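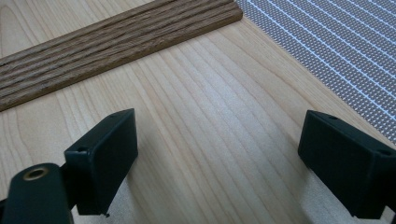
Fitaveo Shared Rooms – Table Subgroup
Minutes of the meeting of July 3, 2018

Present: Rafsan Kumarasinghe (chair), Wolfram Thiele (minutes), 4 others who asked to be recorded as "others."
Apologies: Dellex, by email, with an attachment that would not open.

1. Minutes of the June meeting
Accepted, after the word "argument" was changed to "exchange" in two places. Wolfram wished it noted that it was an argument.

2. The table
The pale table stays. Rafsan reported that the Voß quote for a darker one came to 1220, before delivery, and there was a short silence. The rounded corners were praised by everyone who has ever walked past the old table in a hurry. One member felt the wood shows crumbs less than expected. Another felt this was a reason to wipe it more often. Both views are recorded.
Agreed: keep the table. No hot pans directly on the wood. This was also agreed in June.

3. Place settings
A long item. The proposal was one standard setting for the noodle lunches: gray ridged placemat, square white saucer, round bowl on the saucer, spoon in the bowl, chopsticks below the mat. Objections were raised to the saucer, on the grounds that a round bowl has no business on a square one. Rafsan said it catches drips and has a rim, and that he had not come to discuss geometry.
The chopsticks took longer. Wolfram prefers them side by side and pointing straight at the diner. The others prefer them across, above the near edge, where a sleeve is less likely to take them along. A setting was laid Wolfram's way for members to look at. Vote: 4 to 2 for across. Wolfram will comply from next month and asked that his disappointment be minuted.

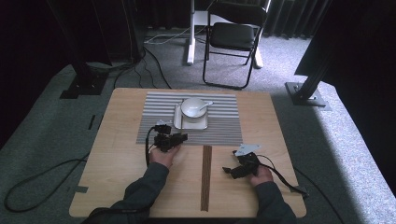 4. Placemats
Catorico can supply 6 more of the ridged gray ones. Rice gets into the ridges and has to be coaxed out with a brush – the small brush, please, and not the one for the floor. A smooth mat was suggested and found no seconder.
Agreed: order the 6. Rafsan to place the order.

5. Budget
There is 449 left for the year. Dellex had asked whether this could stretch to matching spoons. It could, but it will not.

6. Any other business
Someone has been stacking the bowls with the spoons still in them. No name was given, although several people looked at the same person.
The washing-up list has a blank line again. Wolfram to fill it, or to find out whose handwriting was erased.

Actions
Rafsan: placemats; reply to Voß, politely.
Wolfram: washing-up list; ask Dellex to resend the attachment.
All: small brush.

Next meeting to be fixed by email. Lunch followed.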